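Small rooms, shared benches: getting a work room back in order
Speaker notes, Sayegh room, 40 min incl. questions

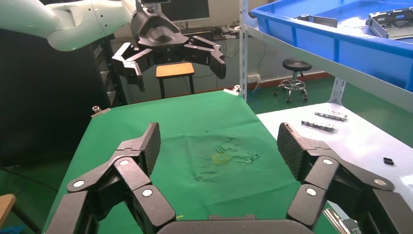

Slide 1. Green cloth on the table, blue bin on the shelving, stools further back.

START. Don't read the title out. Say hi, check the back row can hear, check clicker.

Who's got a room like this at work. Hands up. Wait for it. Somebody always laughs.

What I'm covering: the table, the seats, the cables, the shelves. In that order. Labels at the end if time. There won't be time.

Leave slide 1 up the whole first section. Keep pointing back at it.

1. THE TABLE

Start with the cloth. Green, wrinkled, a faint yellowish stain near the middle, darker smudges around it. Ask the room: wash, flip or bin?

My answer is wash first. Cold soak, proper detergent, line dry. If the mark's still there, flip it. Bin only when it's worn through. People go straight to bin and then there's 700 dollars a year in cloths on the budget, which is what we spent at Evska before I started asking where they were going.

Clips. Metal, back corners. I like clips. Tape leaves gunk, weights wander off. Clip the back, smooth towards you, then clip the front as well if your table has a lip that'll take it.

Wrinkles: pull it flat before every session. Takes a minute. Wrinkles hide small stuff. Screws, washers, a bit of plastic. Point out the little bright yellow speck near the front. No idea what it is. (Don't guess on stage, last time we lost five minutes to guesses.)

Shake the cloth out over a tray, NOT the floor.

Spare cloth. One on, one in the wash, one folded on the shelf. Write that on the whiteboard if there is one.

Q that always comes: why cloth at all, why not a mat. Mats are fine. Mats are heavier, cost more, and get glue on them just the same. Cloth goes in the machine. Move on.

2. SEATS

Black stool, round seat, chrome base, casters. Good for somebody going between desk and table all day. Bad if you're leaning on the work, it rolls. Also it drifts. Every stool on wheels ends up in the doorway by 4 pm.

The one with the orange wooden top, back wall under the monitor. Dark legs, stays put. Small stools like that turn into little tables. Coffee, a laptop, someone's jumper. Rule we use: if it's a seat, it's a seat. Want a side table, ask for a side table.

How many seats? Count the people who sit at once on your busiest arvo. Add one. Everything past that goes to the store room. At Jomik we went through the whole floor and found 19 stools. Nobdy could say where half of them came from.

Check heights too. Sit on each one at the table. Elbows. Do the elbow thing, get them to do it in their chairs, wakes them up after lunch.

3. CABLES

(drink water)

Go right side of the slide. White wall, outlet, tangle of blue cables hanging under it. Groans here usually. Let them groan.

Sorting a tangle, the way I do it:
Find out what every cable does BEFORE you pull anything. Follow each one with your hand, end to end.
Tag both ends. Masking tape and a pen is fine.
Whatever goes nowhere, comes out.
Coil the slack, hook and loop tie, loose enough to get a finger under.
Hook on the wall at knee height or higher so the mop gets past.

Don't use zip ties. Somebody will cut one with a knife one day and go through the cable as well. Seen it.

Floor. It's painted, green, and with a painted floor you want stuff off it so you can mop properly. Grit under casters chews the paint. Same with the red strip along the bottom of the wall, wipe it when you do the floor. Two minutes. Makes the whole room look looked after.

Desk at the back, monitor, cables and clutter. Desks are harder than tables because desks have owners. Don't tidy somebody's desk for them. Give them a tray and a deadline. If it's in the tray it's theirs, if it's not in the tray by April it's the room's.

4. SHELVES AND BINS

White metal shelving, big blue plastic bin up on the upper level. Two dark grey metal bits in it, brackets or parts or whatever they are.

Point to make: big bin, few things. Looks tidy from the door, but a big bin is an invitation. Give it a month and there's tape, gloves and an old charger on top of the thing you need.

Pick the bin to fit the contents. Small parts, small bin. Heavy metal goes low, waist height or under. I wouldn't want to lift a full one down off a high shelf and I don't want anyone else to either.

Bins we trialled: Proreck ones stack well, lids are a pain. Say that and no more, I don't have a lot on the others.

Tall black cabinet or rack on the left. Same questions as for any cabinet: what's in it, who's got the key, when was it last opened. If no one in the room can answer all of those, put it on the list for next week.

5. LABELS (only if before 3.25)

Big letters. Say what it IS, not what project it was for. "Brackets" beats "Jomik stage 2". Front of the bin and the lid. Front of the shelf too, so the bin goes back in the right spot.

If short, skip to the handout. Copies on the chair by the door, one page, checklist on the back. Cloth, clips, seats, cables, floor, bins.

QUESTIONS

Likely ones:
How often? Cloth weekly, floor weekly, bins every term or so.
Who does it? Last ones out, on a roster. Keep the roster on the door.
What about shared rooms with another team? Mark the shelves, share the table. Separate cloths if you have to.

Repeat each question into the mic. Leave slide 1 up. Grab the adaptor off the lecturn before leaving.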